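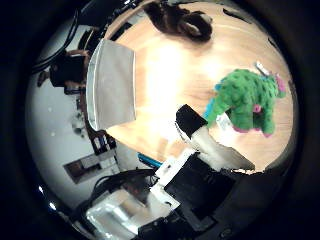
How do I wash a green plush with dots without ruining it?

Posted in Laundry & Fabric Care
Tue 4 May
925 views

Kotton_mom
My son has a green stuffed animal, four legs, fuzzy, with darker green dots all over and pink feet. He has had it since he was a baby and it has never been washed. The tag is still on but the printing is so faint I can't read any of it. I have it out on the table with a paper bag because I was going to mail it to a toy cleaning place, but they want 60 dollars plus shipping both ways and I am not paying that.

Can it go in the washing machine? My main worry is the dots bleeding into the lighter green, or the green getting into the pink. I also don't know what it is stuffed with. It feels like regular fluff, no beads that I can find. We have a front loader and a dryer. He wants it back by bedtime if possible.

3 replies

Lucrezia Rizzi
Member, 2,910 posts
Test the color first. Wet a white cloth with cool water and a drop of the detergent you plan to use, press it on one of the dots for a minute, and look at the cloth. Do the same on a foot. If green or pink comes off, don't soak it. Wipe the surface with a damp cloth and stop there.

If the cloth stays clean:

Squeeze the toy all over and feel for anything hard, like a sound box or a battery. If you find one, surface wash only.
Check the seams and sew up any gaps.
Put it in a zippered mesh bag or a pillowcase tied shut.
Wash cold on delicate with a small amount of mild detergent. Add a couple of towels that you know don't bleed.
No fabric softener.
Press the water out in a dry towel. Don't wring it.
Air dry. Set it near a fan and turn it every few hours.

Bedtime is not realistic. The outside will feel dry long before the middle does, and a toy put away damp will smell. I did one in April that took two days. Keep it out of a hot dryer. Heat can melt the tips of plush fur and it stays rough after that. If your dryer has a true no-heat setting you can use that for a while, still in the bag.

When it's dry, go over the fur with a soft brush — a clean baby hairbrush works fine.

Amato4
I just throw ours in with the regular wash. Never had a problem.

Bekar
Agree with Lucrezia on the drying. I would skip the machine the first time on an old one and do it in the sink, cool water, just push it up and down and change the water until it runs clear. Old thread can let go in the spin. Also cut the tag off if he doesn't care about it, or leave it if he does. Mine used to rub the tag to fall asleep and there was a real scene when I removed it.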